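Chapter 5
Headwear, Identity and the Everyday Wardrobe
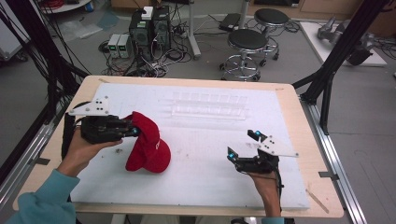 Figure 5.1 A red baseball cap with white lettering, partly lifted from a white foam board.

Learning objectives

After studying this chapter, you should be able to:
explain why head coverings have carried social meaning in many different periods;
describe the main parts of a soft cap and the purpose of each;
distinguish between required, customary and chosen headwear;
use household and trade records as evidence for what ordinary people wore.

Key terms: crown, brim, peak, sweatband, panel, blocking, livery, sumptuary law, customary dress

5.1 Why study hats?

Of all the articles in the everyday wardrobe, the hat is the one most often noticed by strangers. It sits at eye level, it changes the outline of the body, and it can be put on or removed in a moment. For these reasons it has long served as a signal. A head covering may tell others about a person's trade, age, faith, rank, place of origin or loyalties, and it may do so before a word has been spoken.

Earlier chapters considered garments that are worn for most of the day and seldom taken off in company. Headwear behaves differently. The act of removing a hat has had a meaning of its own in many societies, as has the refusal to remove it. In parts of Europe a man was long expected to uncover his head on entering a church, while in other religious traditions respect is shown by covering it. Neither custom can be understood from the object alone. The historian must know who wore it, where, and in whose presence.

This chapter takes the soft cap as its main subject. Caps were often cheap, hard-worn and frequently replaced, and museums have tended to collect them less readily than formal hats. Their history must therefore be pieced together from several kinds of evidence, including inventories, account books, photographs and the memories of those who made and wore them.

5.2 The parts of a cap

A few terms are needed before we proceed. The crown is the part that covers the top of the head. In a soft cap it is commonly made from several panels of cloth sewn together, and the number and shape of the panels decide whether the finished cap stands high or lies close to the skull. A brim is a projecting edge. Where it projects only at the front, it is also called a peak, and its chief practical use is to shade the eyes. The sweatband is a strip fixed inside the lower edge of the crown, where it protects the outer cloth and helps the cap to grip the head.

Stiff hats are usually given their form by blocking, in which felt or straw is dampened or steamed and drawn over a solid shape. Soft caps depend more heavily on cutting and sewing. This difference had consequences for the people who made them. Blocking called for equipment and a fixed place of work, but the sewing of caps could be given out to workers in their own homes and paid for by the piece. Such workers seldom appear under their own names in the records of the firms that employed them.

The baseball cap belongs to this family of sewn caps. It developed as sporting dress in the United States during the nineteenth century and passed gradually into general use. Lettering or a badge placed on the front of the crown first served to identify a team. The same position was later adopted by employers, shops, campaigns and clubs, so that a garment once linked to a single game became a carrier for messages of almost any kind.

5.3 Required, customary and chosen

It is helpful to place headwear in one of three groups. Required headwear is imposed by a rule, as with uniform, livery or protective dress. Customary headwear is not enforced by any written rule, yet a person who goes without it may expect comment. Chosen headwear is worn from preference. The boundaries between the groups are not fixed — a cap issued as part of a uniform may be kept and worn for pleasure years afterwards.

Sumptuary laws offer an early instance of the first group. The English Cappers Act of 1571 required most people over the age of six to wear a woollen cap on Sundays and holy days, with exceptions for persons of higher rank. Its purpose was largely economic, as it was meant to support the makers of knitted caps. The law proved difficult to enforce and was repealed before the end of the century.

Case study: the Mestlow cap ledgers

The workshop of Nyberg and Holtgate supplied sewn caps to the market town of Mestlow and the villages nearby. Two of its ledgers survive. The first lists 1532 caps sold over the counter, and the second lists 3145 caps supplied to employers for issue to their workers. In her study of the ledgers, Ingvild Tangen observes that the two sets of entries describe the goods in quite different ways. Counter sales are recorded by colour and cloth. Orders from employers are recorded by size and by the lettering to be applied.

Mahtab Sharifi has urged caution in reading these entries. A ledger shows what was sold, she argues, and leaves open the question of what was worn. Several letters kept with the second ledger complain that issued caps had been left at home, and one, sent in November, asks for a larger peak on the grounds that the men had begun to wear their own.

Questions for discussion

1. What can the two Mestlow ledgers tell us about the choices open to working people, and on what matters are they silent?
2. Consider a head covering worn in your own household. Is it required, customary or chosen? Has its place changed over time?
3. Why might a museum have collected formal hats more readily than soft caps?

Section 5.4 turns to the makers themselves, beginning with the terms on which sewing was given out to home workers.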